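Cell technician wanted for Cinder (part-time to start, could grow)

Hi, I'm Jui-lin Tam, and I look after a two-bin picking cell we call Cinder. It's one arm and one gripper, and it moves small plastic things from one bin to the other pretty much all day long. I've been its only keeper for a while now and I need a second pair of hands!

The job is mostly upkeep. You'd come in at 8:30, walk the cell, check that the bins are clamped tight where they meet, and make sure the hose and cables on the arm still swing free through the full reach. Then you run the homing routine, do 38 test picks, and write down anything that looked odd. We do a full fingertip check every 1000 cycles and I'm fussy about it – a tip that's a hair out of line will happily pass the morning test and then start scraping a wall by lunch.
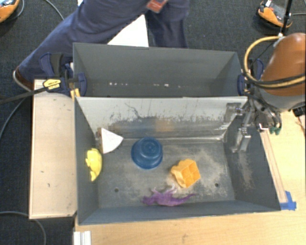
The rest of the day depends on what the machine feels like doing. Some days you'll swap out the objects, re-tape the floor marks and get a quiet afternoon with the logbook (paper, sorry, I like paper). Other days a clamp creeps, the bin shifts a little, and we get to re-teach the corner positions together, which takes a good two hours if you're new to it and a bit less once you stop second-guessing the pendant.

You don't need a degree. I'd love somebody who has fixed real things: bikes, printers, sewing machines, a bottling line, whatever. You should be OK with hex keys and a torque driver, able to read a simple wiring diagram, and willing to hit the stop button without feeling silly about it. Some Python would be handy for the Kuo scripts that pull our fault counts, but I can teach you that part.

Pay is $310 a shift, 4 shifts a week, at our shop on the second floor of the Rotholm building. Lunch is on us when we're re-teaching. There's a freight elevator, and you may need to help move a bench now and then.

To apply, send a page or so about something you repaired and how you found the fault – photos welcome, resume optional. Put "Cinder" in the subject line and send it through the contact form on the Lamard jobs page. I read all of these myself, and I'm hoping to have someone started by January.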